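Drestdale Adult Learning Network
Progress Report to the Rastogi Fund
Project: Evening Literacy and Workplace English
Date of report: 10/01/2025
Submitted by: Vandana Shakya, Program Manager

1. Purpose of this report

The Network submits this report under the terms of the current grant. It covers the work carried out since the last report, the use of grant money to date, and the matters on which the Fund's guidance is requested. Tables of attendance and spending have been sent separately in the usual format.

2. Classes and enrollment

The evening program is now operating at 2 sites, the Drestdale main building and the annex on Mill Road. Both sites offer beginner and intermediate reading groups. Workplace English is taught at the main building only, as agreed with the Fund when the budget was revised in the spring.

Nineteen learners completed the summer reading course, which ended in August. Most have enrolled again at the next level. Those who did not return were contacted by telephone, and the reasons given were changes in shift hours, a move out of the county, and child care. Percy Muñoz, who coordinates the intermediate groups, has proposed a later start time for one class in order to keep learners who work the day shift at the packing plants. The change will take effect at the beginning of the winter term.

Placement testing continues to take longer than planned. New learners are tested one at a time, and the appointment includes a short interview on work history and goals. Staff consider the interview worthwhile and do not wish to shorten it. The waiting list at the annex is therefore longer than the Network would like, and a second tester is being trained.

3. Staffing and training

Trilok Gautam joined the Network as lead instructor for Workplace English. He has rewritten the first half of the course so that each unit is built around a written task that learners meet on the job, such as an accident form, a shift handover note, or a request for leave. The second half remains in its earlier form and will be revised over the winter.

The part-time post of learner adviser was vacant for most of the period. It was advertised twice and has now been filled. During the vacancy, advising was shared among the instructors, and records from those weeks are less complete than the Fund is used to receiving. The missing entries are being restored from appointment slips. 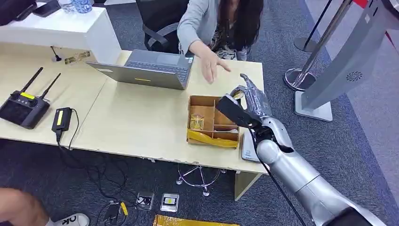 All instructors attended the regional training on teaching spelling to adults. Two members of staff have also begun the state certificate in adult basic education, with fees paid from the training line of the grant. Classroom observations were carried out by Omprakash Pandey, and written comments were given to each instructor. The main point raised was the amount of time spent on reading aloud in the beginner groups, where confident readers tended to take most of the turns. Pair reading has been introduced in its place for part of each session.

4. Materials and library

The lending shelf at the main building has been reorganized by reading level. With the approval of the Fund, $900 was moved from printing to book purchases. The new titles are mainly short fiction and practical guides on driving, tenancy, and health. Borrowing by beginner learners has increased, while borrowing among intermediate learners has stayed level.

The Network has ended its use of the Pruvelitz workbook series. Instructors found the later volumes too difficult for the stated level, and the publisher has stopped supplying answer keys. Locally written worksheets are in use until a replacement is chosen.

5. Finance

Spending is within budget overall. Salaries are below forecast as a result of the adviser vacancy. Rent at the annex is above forecast following the renewal of the lease, and the heating charge is now billed separately. Brijesh Joshi has prepared a revised forecast, which is attached to the financial tables. The Network asks the Fund to allow the unspent salary amount to be applied to annex rent through the end of the grant year.

6. Work planned for the next period

The Network will complete the revision of the Workplace English course, open the later class, and reduce the waiting list for placement testing at the annex. A writing group for former learners is also under discussion, and a short proposal will be sent to the Fund if enough interest is shown at the fall open evening.

Questions on this report may be directed to Vandana Shakya at the main building. A reply on the rent request before the next quarterly payment would be appreciated.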